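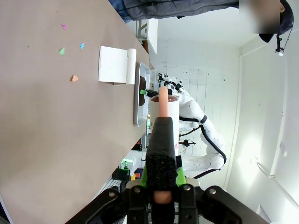 Thread on dating Lumbao stoneware by the base. Mostly notes from handling pieces, so corrections are welcome if you own one that disagrees.

Background first. Lumbao was the studio line of the Drirnska factory. Virgilio Lumanlan ran it as art director and designed nearly all the thrown shapes. The moulded tableware sold under the factory name is a separate matter and I'm leaving it out.

Three marks matter. The early one is an incised L inside an open circle, cut by hand into leather-hard clay. Expect the stroke to vary in depth, with a small burr on one side where the tool lifted.

The second is an impressed stamp reading LUMBAO, with a shape number underneath. Even depth, square shoulders on the letters. Shape numbers run from 1 to 200, with gaps where designs were drawn up and never put into production.

The third is a painted mark in iron brown, under a clear glaze. It belongs to the Verkholm period, after the studio moved out of the main works. Colour ranges from rust to nearly black depending on where the pot sat in the kiln.

A shape number dates the design and tells you little about the pot. Shape 16, the shouldered bottle, stayed in production through all three marks. I've seen it catalogued as early on the number alone, with a painted base in the photo.

Clay body is the better check. Early pieces are a coarse grey with visible grog at the foot ring. Verkholm pieces are a finer buff body, and the unglazed foot feels almost like biscuit. 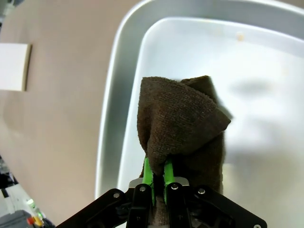
Can a Lumbao piece with no mark be dated at all?

Within limits. Look at the foot ring first, then the glaze line. Early feet were turned with a bevel on the outer edge only, Verkholm feet are bevelled on both. If the foot has been ground flat, you're left with the body and the glaze, and I'd give a period and stop there.

Glaze notes. The matte oatmeal is found with the incised and stamped marks. The celadon is stamped only, as far as I know. The speckled blue is Verkholm, and it pools darker at the base of the neck.

Size helps a little. The incised bottles in shape 16 stand 30 cm. The painted ones come out shorter because the finer body shrinks more in firing. Measure to the lip and ignore any stopper, as most are replacements.

Paper labels. Eltex was the export agent and used a small oval label, grey on cream, generally stuck over the stamp. Please don't soak it off to read the number. Raking light from a low angle will often show the impression through the paper.

A label on its own is weak evidence. Leftover sheets have been in circulation for years, and I've found one on a pot that wasn't even stoneware.

For anyone recording a collection: I log mark type, shape number, body colour, foot profile, glaze, height and foot diameter. At 15 pieces a paper notebook was fine. Past that I moved to a spreadsheet and wished I'd kept the column order consistent.

Still looking for a clear photo of the base of shape 15 with the incised mark. Every one I've handled has been stamped.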